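Shared Facilities Forum > Optics Room > Bench surfaces and cabling

Posted by tdewulf
Colleagues are invited to comment on the draft bench rules before they are adopted in October.

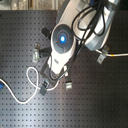
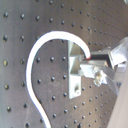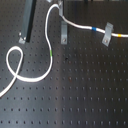
My principal concern is the storage of mounting hardware. Users of the Kukgate room are asked to return clamps and post holders to the drawer at the end of each booking. Small pieces left on the breadboard, like the clamps in the first view, occupy holes that the next user may require. Coloured bands of the kind on the white cable in the third view should remain in place, as they correspond to the entries in the cable register.

Posted by L. Brouwer
I do not support clause 2. An alignment can take a full afternoon, and clearing the hardware each time would undo it. A labelled reservation would be preferable.

Posted by griet_v
The register lists 198 cables and has not been reconciled this year. I would ask that the colour codes be confirmed before they are cited in any rule.

Posted by tdewulf
Noted. Reservations of up to two bookings could be permitted. Clause 2 will be amended accordingly.

Posted by L. Brouwer
Two is insufficient. I request four.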